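Tania
Moving out of the McPhee Street apartment this month. A thread on getting a deposit back, for anyone renting in Clusevar.
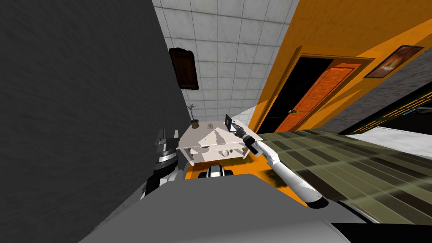
1/ Ask for the move-in checklist before you start cleaning. Mine was 3 pages and had marks on it I had forgotten were there when I signed. I would have spent a Saturday's worth of scrubbing on a stain that was already listed.
18 likes

2/ Give notice in writing, even if you get along with the landlord. My lease says 70 days, more than I expected. A phone call doesn't count. I sent a letter and an email and kept a copy of both.

3/ Read the cleaning clause. Mine asks for "professional standard," and the office told me a receipt isn't required. The last place I rented did want one — it was in the back pages with the parking rules.

4/ Nail holes: small ones were fine. Anything bigger than a picture hook had to be filled and painted. The Jollelia hardware store matched the paint from a chip the size of a quarter.
2 replies

5/ Clean the oven first. It takes the longest, and you still need the kitchen for a few days after.

6/ Get the utility readings on the day you hand over the keys. Write down the time too. I was billed for 18 extra days at my old place and it took until March to sort out.

7/ Leave a forwarding address with the office. They mail a check here, and it goes to the old unit if you don't.

8/ Walkthrough is at 2 p.m. — I'll add what they say about the bedroom carpet once I have it in writing.
70 likes · 3 shares

Back to top
© Tania. Contact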